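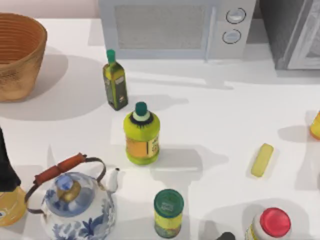 昨日の続き。シミュレータのキッチンのセル、ようやく立ち上げ直しが終わった。眠い。メモだけ残して寝るつもりが長くなりそう。

まず経緯。前の構成だと、タスクを200回まわすあたりで物理が壊れる。カウンターの上のものが細かく震えだして、そのうち一個がすべっていく。ログにはエラーなし。気づくのはいつも朝。つらい。

最初に疑ったのは摩擦係数。違った。次にタイムステップ。半分にしたら震えは減るけど遅すぎて使えない。一晩で終わるはずのものが二晩かかる。却下。

で、原因はやかんだった。青い花柄のやつ。見た目用のメッシュをそのまま衝突形状に使っていて、持ち手のアーチと注ぎ口のあたりに細い三角形が大量にあった。数えたら3,000枚を超えてた。そりゃ接触計算も荒れる。凸分割をやり直して、パーツ11個まで落とした。見た目は元のまま。震えは止まった。

ここで終わればよかったのに、今度はバターが沈む。カウンターに置いた小さい棒状のやつ、角を丸めたモデルなんだけど、底面がほんの少しめり込んだ状態で初期化されてた。重力が入った瞬間に押し返されて、ちょっと跳ねてから落ち着く。録画を一コマずつ見ないと分からないレベル。でも把持の学習データには効く。初期高さを2ミリ上げて、落ち着くまで待ってからエピソード開始、に変更。

待ち時間の判定は速度のしきい値で。固定秒数はやめた。前に固定でやって、丸いものだけ転がり続けてるのに開始してしまったことがある。

あと質量。これはKwaku Asamoahさんに言われて見直した。「オリーブオイルの瓶、中身入ってる?」と。入ってなかった。空の瓶の重さで、しかも重心がまんなか。背が高くて細いので、指がちょっと触れるだけで倒れる。中身ぶんを足して重心を下げたら、だいぶ素直になった。同じ理由で黄緑のボトルも直した。手前の緑のふたの瓶はまだ。赤いキャップの白い容器もまだ。明日やる。たぶん。

影の話。ライトは一灯にして、影が全部おなじ側、右の手前に流れるようにしてある。前の設定はライトが三つで、影が重なって何が接地してるのか目で確認できなかった。デバッグのときは一灯のほうが断然いい。学習のときはランダム化するので、この見た目はあくまで整備用。カウンターを真っ白にしてるのも同じ。浮いてるとすぐ分かる。

カメラもついでに。上から見下ろす角度にしてる。かごとか電子レンジは奥に置いて、手前を作業スペースに。ただ左端のかごがちょっと切れてる。右端のオレンジっぽいやつも切れてる。画角を広げると今度は小物がつぶれるし、なやましい。とりあえずこのまま行く。

Zerovのローダーについて一応。シーンファイルを読み込むとき、単位がセンチのアセットが混ざっていても警告が出ない。電子レンジのダイヤルだけ縮尺がおかしくなって、豆つぶみたいになってた。半日とけた。対策は読み込み後に全部のバウンディングボックスを出力して、目で見る。原始的。でも早い。スクリプトはUstixのリポジトリのtoolsに入れておいた。名前は適当なのであとで変えるす。

手順のメモ、自分用。

1 アセットを読み込む、単位を確認
2 衝突形状だけ表示して、はみ出しを見る
3 質量と重心を入れる
4 落として静止するまで待つ
5 静止後の姿勢を保存、これを初期姿勢にする
6 アームなしで200回リセット、ずれがないか見る
7 アームを入れる

6を飛ばさないこと。前回飛ばした。アームを入れてから震えが出ると、制御のせいか物理のせいか区別がつかなくなる。そこで二日使った。

アームの側は今回ほとんど触ってない。グリッパの閉じる力の上限だけ少し下げた。バターをはさんだときに指がめり込んでたので。柔らかいもの扱いにするのは先の話で、今は全部剛体。やかんもバターも同じ硬さという世界。

リセットの回しっぱなしは1,239回まで確認した。そこで止めたのは自分がディスクをいっぱいにしたから。録画を切り忘れてた。ばか。物理のほうは最後まで安定してたので、よしとする。録画は既定でオフに変えた。

残り。
・手前の瓶と白い容器の質量
・かごの内側の衝突形状。いま凸包ひとつなので、中に物が入らない。ふたが閉まってるのと同じ状態
・電子レンジの扉のヒンジ。開くけど、開ききったあとに少し戻る。摩擦を足せばいいのか、止めの位置が悪いのか不明
・温度とかは何もない。レンジはただの箱です

かごの件は凹んだ形をどう分割するかで、やり方が二つある。壁を板で囲むか、自動分割にまかせるか。自動は前に底に穴があいて中身が下に抜けた。板で囲むほうを先に試す予定。側面が下に向かってすぼまってるので板を傾けないといけなくて、それがちょっと面倒。

Kovalchukの古い設定ファイルを使ってる人は、接触の反復回数が低いままになってるかもしれないので見たほうがいいです。うちのは4だった。20にした。速度はそんなに変わらず。

コメントでヒンジに詳しい人いたら教えてくださいい。寝ます。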